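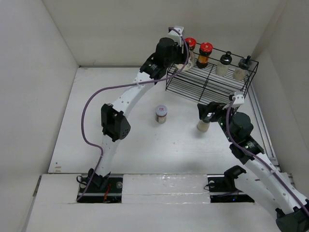

About Trerer

Trerer is a spice and pickle shop in Butley, and we also run an evening cookery school in the back half of the building. We sell whole spices, ground spices, vinegars, chutneys, a frankly silly range of mustards and anything else that makes a plain supper more interesting. If you've ever stood in front of your cupboard wondering what on earth to do with a bag of fenugreek seeds, you're our sort of person and we would love to meet you.

How we started

We began with a market stall and a folding table, selling three kinds of chutney and a curry powder mixed at home in a washing-up bowl. The chutney did fine. The curry powder sold out by mid-morning every single week, and people kept coming back to ask what was in it, so we started writing the recipe on the back of the bag. Then they wanted to buy the spices separately (fair enough!) and before long the stall was mostly spices with a bit of chutney at one end.

The shop used to be a shoe mender's and there are still tacks in the floorboards. We painted it ourselves over one very cold December, opened with half the shelves up, and have been tinkering with the layout ever since. The cumin has moved four times. It's now to the left of the till and we've promised our regulars it will stay there.

What we sell

At the moment we keep 240 different spices, herbs and blends. Most of them can be bought by weight, so you can have a spoonful for one recipe or a great big bag if you're feeding a wedding. We roast and grind our own blends in small batches, and the best day to come in is any day when we're doing the coriander, as the whole street smells wonderful.

Our mustard seed and most of our vinegars come from Peditz, who have supplied us from the start and still put up with us ringing to change the order. The chilli sauces and the pepper come from Hồ, a small importer with very strong opinions about black pepper. We now share all of them. Please try the coarse one on strawberries.

We make the chutneys and pickles ourselves, and they follow the seasons. Rhubarb and ginger comes first, then gooseberry, then piccalilli when the beans are good, and the plum one that everybody fights over in the autumn. Last year we filled 1,040 jars of the plum and it was still gone well before Christmas.
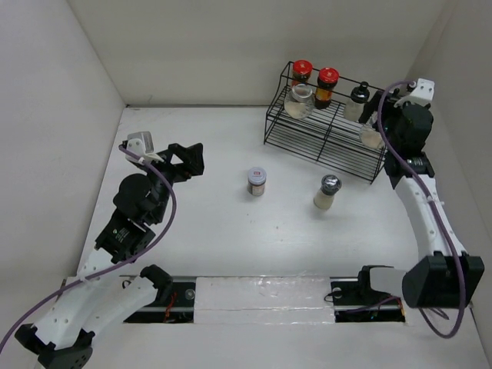 Jars and bottles on the wire rack.

The cookery school

Classes started as a favour to a few customers who wanted to learn how to make a proper dal, and they've grown into our favourite part of the week. We've now taught about 700 people, from complete beginners to a retired school cook who ended up teaching us a thing or two about pastry. Groups are small, everybody cooks and everybody eats, and you take home a bag of whatever blend we've used that evening.

The pickling class is the one to book early. It covers a quick pickle you can eat the same night, a slow one for the back of the cupboard, and how to clean and fill your jars so that they keep. We also do bread and spice, cooking with pulses, and a children's class in the school holidays where we mix our own pizza seasoning and make a tremendous mess.

You don't need to bring anything except an apron and a box for leftovers. Tell us about allergies when you book, please, and we'll plan the menu around them. Mustard, celery and sesame are used in the kitchen all the time, so do ring us first if any of those are a problem for you.

Bring your jars back

We take back our own jars and bottles, washed and with their lids, and give you 20p off your next one. Labels can stay on. Other clean containers are welcome too if you'd like them filled with spices; we weigh them empty at the till before we start.

Finding us

We're on the high street in Butley, 2 doors down from the post office, with the yellow front door. There's a step up into the shop and a level way in from the yard, so knock at the side gate or give us a call and we'll come round and open it. Dogs are very welcome in the shop but not in the kitchen.

Page last updated 2019-04-07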